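Szewczyk Kitchen Study: Teaching a Two-Armed Robot When to Let Go of a Door
Student project report, Jaria Robotics Lab

Why we picked doors

When we started this project we wanted to do something grand, like unloading a whole week of groceries, and our advisor very kindly let us talk for a good long while before asking whether the robot could open the refrigerator. It could, some of the time, and that "some of the time" became our project. Opening a door sounds like one action, but for the arm it is a reach, a grip, a pull along a curve and then a release, and the release was where most of our early runs went wrong. The gripper would hang on a little too long and drag the door back with it (we watched this happen over and over, and it never stopped being painful).

What we did

We collected 147 demonstrations by driving the arms by hand in the Grulelley practice room. Seven of them had gaps in the joint data, so we trained on 140. The first version of our policy, which we called Vudstead after nothing in particular, used only the head camera and the joint positions. The second version also got the motor current from the gripper fingers, so it had some sense of how hard it was pulling. Everything else stayed the same, including the starting spots, which we marked on the floor plan before any testing so we couldn't be tempted to move them later.

Results

We gave each version 100 tries. A try counted as a success if the door ended up open and the gripper had let go and backed away without moving it again. The camera-only version managed 53. With the finger current added, we got 83, and we may have cheered loud enough to bother the class next door.

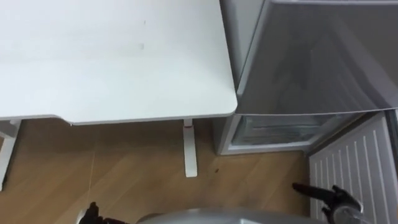 Figure 1. Head camera view with the door of the lower compartment open and the right gripper just to the left of it.

Most of the 17 failures left over came from starts close to the desk, where the left arm had very little room and the base had to turn before the right arm could reach. We would love to collect more demonstrations from those spots in November, and also try a second refrigerator, as we really can't say yet how much of this carries over to a different door.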